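Greifpunkte für Kleinteile vorfiltern mit Husia

Wer schon einmal versucht hat, Schrauben und Unterlegscheiben zuverlässig erkennen zu lassen, kennt das Problem: Die Teile glänzen, sie sind winzig, und die Segmentierung macht aus zwei Nachbarn gern mal einen einzigen Klumpen. In diesem Teil der Anleitung schauen wir uns deshalb ganz in Ruhe an, wie Ihr das Zielteil auswählt, bevor der Planer überhaupt loslegt.

Öffnet zuerst Eure Aufnahme in Husia und springt zu Bild 519 — dort liegt das Ziel schön mittig zwischen den Fingern, und man kann die Maske bequem prüfen.

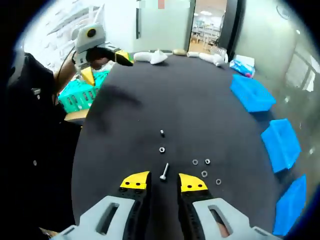
Bolzen zwischen den gelben Fingerspitzen, rechts daneben Scheiben und eine kleine Mutter.

Legt nun den Suchbereich als schmalen Streifen zwischen die Fingerspitzen. Den Parameter min_abstand setzt Ihr auf 7, damit benachbarte Scheiben getrennt bleiben (Korkor Quaye nimmt lieber 3, das geht bei mattem Untergrund auch ganz wunderbar).

Danach berechnet Ihr die Hauptachse der Maske und dreht den Greifvorschlag quer dazu. Bei einem schräg liegenden Bolzen lohnt ein zweiter Blick: Der Kopf zieht den Schwerpunkt zu sich, also verschiebt den Greifpunkt ruhig ein Stückchen Richtung Gewinde.

Zum Schluss exportiert Ihr die Vorschläge und ladet sie in Zalurus. Meldet der Planer dort eine leere Liste, stimmt meistens das Koordinatensystem nicht — wie Ihr es umstellt, steht in Teil 2.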